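The Refill Question, Again
Household Notes, 2021-12-30

Every December the same advice comes back around: stop buying new pump bottles, buy the refill, save money, save plastic. I have no quarrel with the idea. I do have doubts about how it gets sold, and after a year of trying it at our kitchen table I have more doubts than I started with.

The claim that set me off was on a leaflet from Gokwood, the refill shop out past the Luik parking lot. It said a household could get through a whole year on one pump jar and "never think about hand soap again." I have thought about hand soap more this year than in the rest of my life put together.

Start with the pour. Refill soap is sold in bags, jugs, or little bottles, and none of them seem to have been designed by anybody who owned a pump jar. The jar has a square top. The bottle has a narrow neck. Soap is slow and then all at once fast. You tip, you wait, you tip more, and some of it goes down the side.
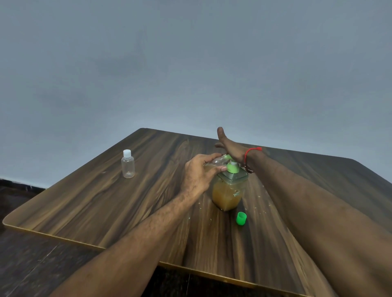

Then there is the matter of what you're pouring. The shops like to talk about concentrate, and concentrate is fine if you mix it properly. Most people don't. They add water until the level looks respectable, give it a shake, and end up with something thin that spits out of the pump and runs straight off your hands. So you use three pumps where you used to use one. I'd like to see that show up in somebody's savings chart.

Zedberg, which sells the refill pouches you see by the register at the hardware store, prints a figure on the back: 200 washes per pouch. I kept a tally on the fridge in March, one mark for each wash, two people in the house. We got 127. Maybe we're heavy-handed. Maybe their washes are done by someone with very small hands. Either way I would not plan a budget on the number on the pouch.

The cheaper powder from Clova did better on price and worse on everything else. It settled. You could leave it overnight and find a layer at the bottom of the jar in the morning, and the pump tube goes right down into it. I was told warm water would fix this. It helped for a day.

Now, the part I'll grant. We did throw out fewer bottles. The pump on our oldest jar has lasted 14 months and still works, and I had assumed it would quit by summer. The spring in a pump seems to be tougher than the price suggests, as long as you rinse it through now and then. If you only want to keep good plastic out of the trash, refilling does that, and you can stop reading.

For the rest of you, a few things that made it less annoying.

Pour from something small. A big jug is hard to hold steady, and a little bottle gives you a chance to stop. Fill it from the jug over the sink first if you have to.

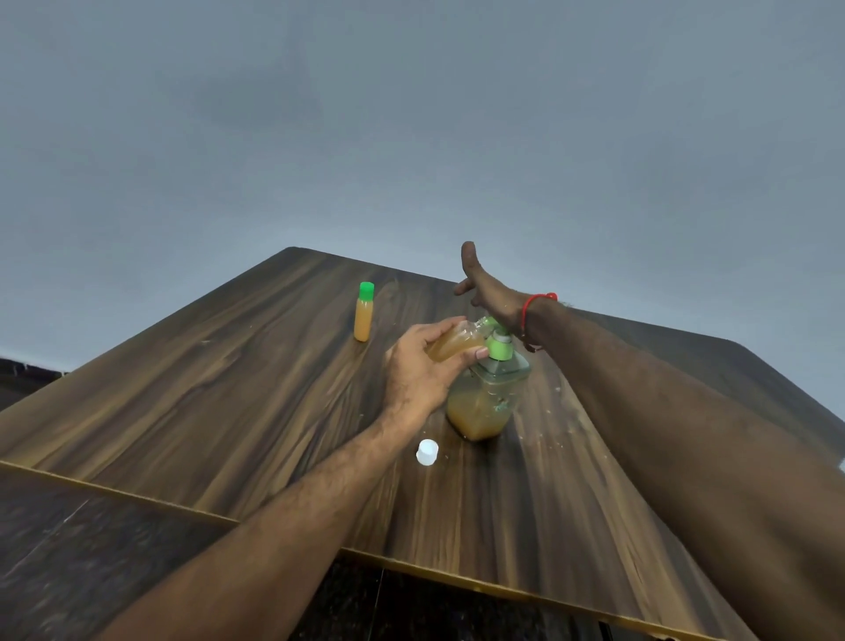 Topping up the square jar from a small bottle.

Don't fill it to the brim. The pump tube takes up room and pushes soap out over the top when it goes back in. I learned that one more than once.

Wipe the jar before it goes back by the faucet. Dried soap on the outside gets sticky and leaves a ring.

Use up what's in there before switching brands. I mixed two kinds in the spring and got something like wet sand. The leaflets say any soap can go on top of any other soap. I don't believe it.

And rinse out the little bottle with its cap off, then leave it to dry before you put anything else in it. A flip top holds a surprising amount of old soap around the hinge.

As for the money, I added up our receipts and we came out a bit over five dollars ahead for the year, before counting paper towels. Gokwood's leaflet promised a good deal more than that. I've kept it in the drawer, and when the new one comes in the mail I plan to lay them side by side and see whether the promise has gone up.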